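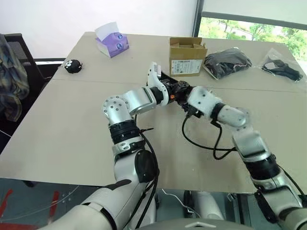

Two robot arms bring their grippers together over a worktable. Photo: Closon

Closon Publishes Results of Side-by-Side Gripper Trial

Hornosach gripper drops fewer soft items but takes longer to close; full data open to the public

PLOLTHAM, October 4, 2022 – Closon, a maker of hand tools for two-arm robots, today released the results of a trial comparing its Hornosach gripper with the company's earlier model, the Tunstall. The two grippers were run through the same set of picking and hand-over tasks on the same type of arm, with the same controller settings.

The trial covered 965 attempts using 82 everyday items. The items included cardboard boxes, tissue boxes, small plush toys, soft bags, and cables packed in clear plastic. Closon chose them from the kinds of goods its customers say they handle most often, and left out anything heavier than the Tunstall is rated to lift.

Each item was placed on a table within reach of both arms. In the first task, one arm picked up the item and set it down at a marked spot. In the second, one arm picked up the item and passed it to the other, which then set it down. An attempt counted as a failure if the item was dropped, if it was put down outside the mark, or if an operator had to stop the arm.

The Hornosach had fewer failures than the Tunstall in both tasks. The difference was largest with soft bags and loose packaging, where the older gripper often closed on a fold of material and lost its hold when the arm started to move. With cardboard boxes the two models performed nearly the same.

The Tunstall was faster. It closed sooner on every class of item, and in the hand-over task this added up. Closon expects to shorten the closing time of the Hornosach through a firmware update planned for January. Customers who mostly move rigid boxes and care most about speed may be better served by the Tunstall, which will stay in the catalog at its current price.

Hand-overs were harder than single-arm picks for both grippers. Most failures in this task came when the receiving gripper reached in beside the giving gripper and there was too little room for both on a small item. Of the 82 items, 19 could not be passed reliably by either model. All 19 are listed by name in the trial report, along with the grip position that was tried.

"We wanted the same table, the same items, and the same rules for both products," the company said in a statement. "Customers have asked us which one to buy, and until now we have answered them from experience. The report gives them something they can check."

Cable routing also affected the results. Early in the trial, the wrist cable on one arm brushed against items on the table during low picks. Those attempts were thrown out and repeated after the cable was given a different path, and they are not part of the published total. The installation guide for both grippers has been changed to show the new routing. Existing customers do not need to order new parts to make the change.

The trial was carried out by Closon staff at the company's workshop in Ploltham. It was not reviewed by an outside laboratory. The company tested only its own products, and the results should not be used to compare either gripper with models from other manufacturers.

The trial report, the item list, the controller settings, and a log of every counted attempt can be downloaded free of charge from the Closon website. No registration is needed.

Customers who own a Tunstall and want to try the Hornosach can borrow a pair for 30 days. The mounting plate is the same on both models. The customer pays return shipping. Loan requests are handled in the order they are received, through the support page on the Closon website.

About Closon

Closon designs and builds grippers, wrist mounts, and cable kits for two-arm robots used in research labs and light packing work. The company is based in Ploltham.

Media contact: Closon Press Office, Ploltham

###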